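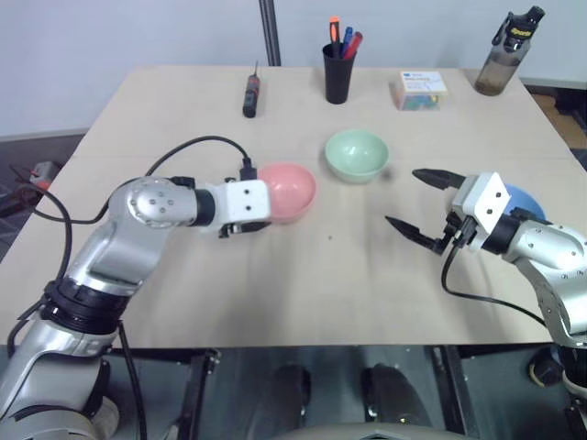

Silton Bakes is a plain-text collection of cake, bun and holiday bread recipes with notes on the customs that go with them. It was typed up from handwritten cards and parish cookbooks and is meant for people who want recipe text in a regular layout, either for cooking or for processing. Vessel names are kept as the card gives them, so a pink plastic bowl stays "pink plastic bowl" in the source field, and only the normalized field reduces it to "bowl". The same applies to pans. A card that asks for "the blue tin" will say so in source and "tin, size unknown" in normalized.

Maintainer: Arlo Yazzie
Last revised: May 4, 2018
Language: English, with some dish names in Afrikaans, French and German

Contents

recipes/ holds one text file per recipe.
customs/ holds short notes on feast days, name days and household habits, linked to recipes by ID.
units.txt is the conversion table.
pans.txt lists pan shapes and the substitutions found on the cards.
errata.txt lists corrections by date of entry.

There are two source groups. The Du Plessis cards came from one household and are mostly rusks, milk tart and fruit loaves. The Plustari cards are a church sale collection and are mostly layer cakes and yeast buns. Each recipe ID starts with D or P accordingly.

File layout

Every recipe file has the same fields in the same order. A field with no content is left in place with a single hyphen after the colon.

id: letter plus number
title: as written on the card
title_alt: other names found for the same bake
occasion: key into customs/, or hyphen
yield: as written
ingredients_source: as written, one per line
ingredients_norm: quantity, unit, item, one per line
method: as written, spelling corrected
vessel_source: as written
vessel_norm: from the list in pans.txt
oven: as written, then degrees F in brackets if the card gave only a word
notes: anything in the margin

Line endings are Unix. Encoding is UTF-8. Fractions are written with a slash (1/2). Do not use the single-character fractions when adding entries, the conversion script drops them.

Units

Volume is converted at one cup = 240 ml. Weights are kept in grams where the card is metric, and 1000 g is written as 1 kg in the normalized field. "Teacup", "coffee cup" and "breakfast cup" are treated as separate units. None of them has a fixed value in units.txt, so recipes that use them have a hyphen in the quantity column. If you need a number, supply your own and record it.

Butter "the size of an egg" is normalized to 2 oz. Butter "the size of a walnut" is normalized to 1 oz. Both are conventions of this collection.

Oven words: slow is 300, moderate is 350, hot is 425. The Plustari cards also use "quick", which has been entered as 400.

Customs notes

The customs files record what was written on the cards or told to the person who typed them. They have not been checked against other sources. Several contradict each other, notably the entries on when a Christmas cake may first be cut and who gets the first bun from an Easter batch. Both versions are kept in such cases, with the source letter in front of each.

Entries under july.txt cover the summer sale bakes. The recipes there assume a warm kitchen, and the rising times will be short for anyone baking in winter.

Known problems

Card D-77 is water damaged. The flour quantity cannot be read and has been left as a hyphen. Do not fill it in from a similar recipe.

Up to 3 recipes may be duplicates under different titles. The likely pairs are marked "see also" in notes. They have not been merged because the spice quantities differ.

The vessel_norm field is unreliable for loaf pans. Card writers used "loaf tin", "bread tin" and "long tin" freely, and the sizes were never given.

Baking soda and baking powder are confused on some Plustari cards. Where the method makes the intended one clear, the normalized field has been corrected and the source field left alone. Where it does not, the normalized field repeats the card.

Eggs are assumed large. The cards do not give sizes.

Use

The text may be copied, printed and changed. Keep the id field when you republish a recipe so that corrections can be matched to it. The old Vusinell export used a different numbering and should not be mixed with this one. A lookup from the old numbers to the new is in errata.txt, at the end.

Corrections should quote the id, the field name and the proposed text. Send one recipe per message.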